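How to get a preview seat at the Tisness film week

Previews of the new Raili Lappalainen drama open in June. The main hall at Skirkelgate holds 1,000, and returns are released daily at 7.

1. Register on the festival page and confirm your email.

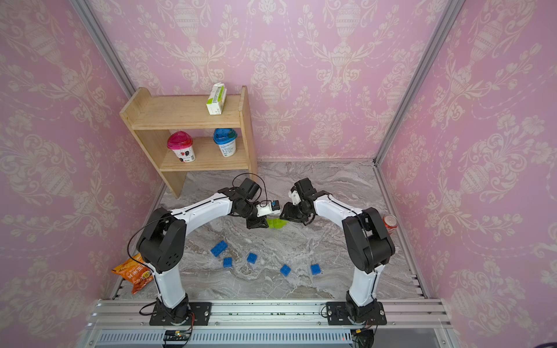 2. Pick a screening before you pay, as swaps close once the ticket is issued. Balcony seats go first.

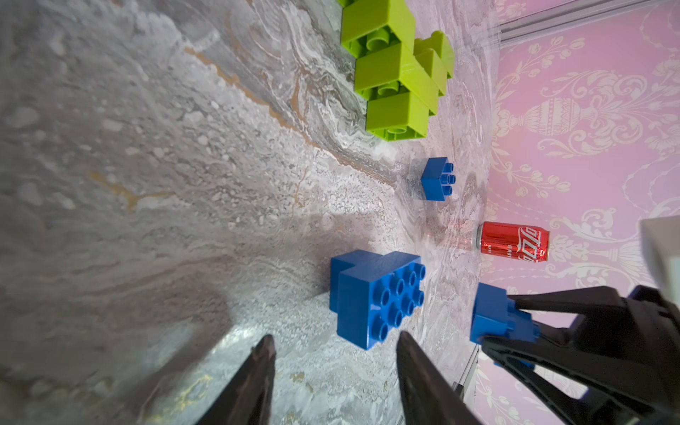
3. Print the ticket or save it to your phone. Doors shut when the trailers start.

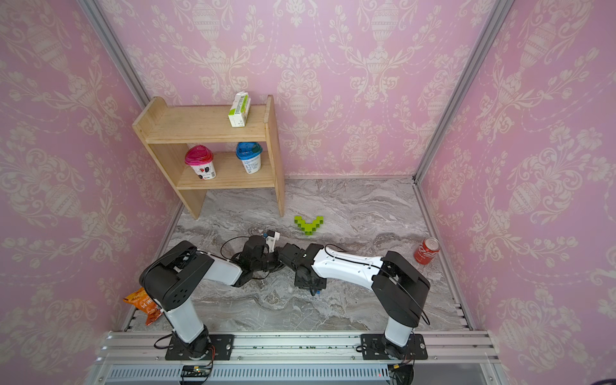 The Ranier screen is smaller, with 62 seats, and has no balcony. Ask for the middle of a row. In the front seats you sit close together, side by side like the two robot arms, and share an armrest. Latecomers wait in the foyer.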